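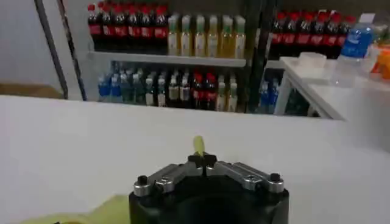

음료 진열은 어떤 순서로 채우는 게 좋나요?
같은 음료끼리 한 줄로 모으고, 유통기한이 가까운 병을 앞에 둡니다.

매장 음료 칸을 다시 정리하는 중입니다. 콜라는 빨간 뚜껑끼리 모아 두면 멀리서도 금방 찾습니다. 연두색 뚜껑은 그 옆줄.

새로 들어온 병은 무조건 뒤로. 앞줄이 비면 뒤에 있던 걸 당겨 놓고 나서 채웁니다. 순서를 바꾸면 안쪽 병이 계속 남습니다.

라벨은 정면으로 돌려 놓습니다. 한 병씩 돌리면 오래 걸려서 넣을 때 맞춥니다. 전부 채우는 데 약 40분 걸립니다.

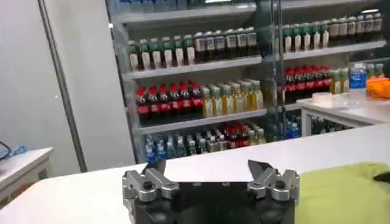
흰 선반의 초록 뚜껑 줄과 회색 뚜껑 줄. 테이블 위에는 연두색 천.

유리문은 마른 천으로 한 번 더 닦습니다. 손잡이 쪽에 손자국이 제일 많습니다. 선반 앞턱도 같이 닦는데 여기는 젖은 천이 낫습니다.

가격표는 아직 못 바꿨습니다. Gitska 쪽은 2칸만 바꾸면 되고 Zimeck은 전부 새로 뽑아야 합니다. 인쇄 용지가 떨어져서 주문해 뒀습니다.

재고표는 12월 21일 기준으로 맞춰 놨습니다. 창고에 남은 생수는 16병. 다음 발주는 1월에 넣습니다. 그때 탄산 쪽을 한 줄 줄이고 차 종류를 늘릴 생각입니다.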